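3.2 The room and the table covers

Most of the work on covers in shared rooms looks at hygiene, or at wear. Less on how a cover changes what people do with the table under it. This section deals with the second thing, for the big Mukdale room only. The Plerkadmont rooms come in section 4, they are different enough that we kept them apart.

The Mukdale room is one open space, used for office work and for eating and for sorting things, often all three at once. Tall windows, good daylight until late afternoon. Furniture is mixed. Office chairs on casters, fixed chairs, stools, boxes waiting to go somewhere. Small tables get moved a lot, the large ones hardly ever. Cables on the floor in places, which decides where a small table can go more than anyone admitted in interviews.

Covers came in during the first month of the study. Samira Khasawneh picked them, from a stock of printed household fabric at Fikinine, and she went for pink because it was there in enough sizes. Same color family across the room. Lettering and flowers on them, checked borders. We did not ask for the lettering and it ended up mattering, see below.

Figure 1. Table and furniture covers in the Mukdale room. First view: pink cover with "Jasmine" lettering, chairs and windows beyond. Second view: small square table, peach-pink cover, white plate.

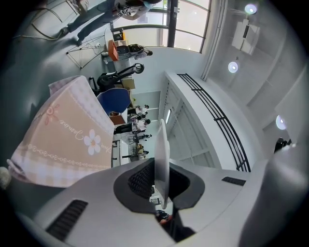 Orientation was the first thing people talked about. A plain table has no top or bottom. A printed one does, and once the cover has a word on it the side where the word reads right becomes the front. Dalal Hijazi noticed this before the rest of us did, she had been setting places and kept walking around to what she called the reading side. Other users said they didnt care, then described doing the same thing. We take the self reports with some caution here. A person sitting down in a hurry sits where the chair is.

Chairs matter then. In a mixed room the casters win - a rolling chair gets pulled up to whichever edge is closest and the print ends up sideways or upside down to whoever is working. This was so common in the notes that we dropped "facing" as a separate code and folded it into "position", with a remark where the print was mentioned.

Second, the flower. A large motif near the middle of a small cover works like a target. Users put a plate on it, or next to it, and both groups gave reasons. Ignacio Gallagher (setting and clearing, mostly afternoons) said he lines things up with the petals without thinking. Selina Brunner said the opposite, she leaves the flower clear and puts the plate off to one side, since covering it looks careless to her. Neither habit was taught. On the large covers the motif is too far from the edges to reach comfortably and it played no role that we could find.

Small square tables brought their own problem. Rounded corners, so the fabric has no hard point to hang from, and it slides when a corner is bumped. A square table set at an angle to the walkway gets bumped more. We tried keeping them straight. Lasted about a morning. People turn them to get knees and chairs in, and after that we let them stand how they stood.
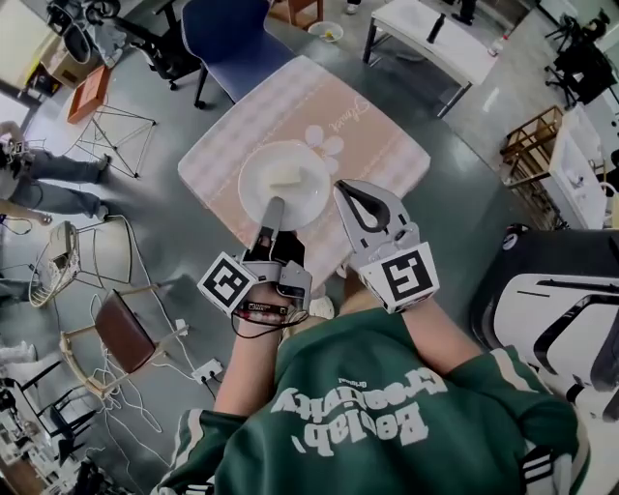 Plates on fabric behave differently from plates on bare tabletop, obviously. They slide less and the cloth comes along when they do. Lifting at the rim is the part that gave trouble: on a hard top there is a little gap under the rim, on a soft cover the plate can sink in and the gap is smaller. Users pressed the cloth down next to the plate first, then lifted. Light items on the plate stayed put in most cases. Anything wedge shaped tended to end up point first toward the person who cut it, a cafe habit probably, not followed up.

Clearing was slower with covers than without. Not by much. The extra time went on smoothing, which no one had been asked to do. Jihad Aoun argued in review that the smoothing should be counted as part of clearing and we have done that in Table 2, altho it makes the covered tables look worse than they felt to the people using them.

Two limits. The covers were all new, so nothing here about stains or fading. And we had no plain pink cover to compare, only printed ones, so color and print can't be pulled apart. The Issa fabric ordered in August is plain and goes into the second round, small tables first.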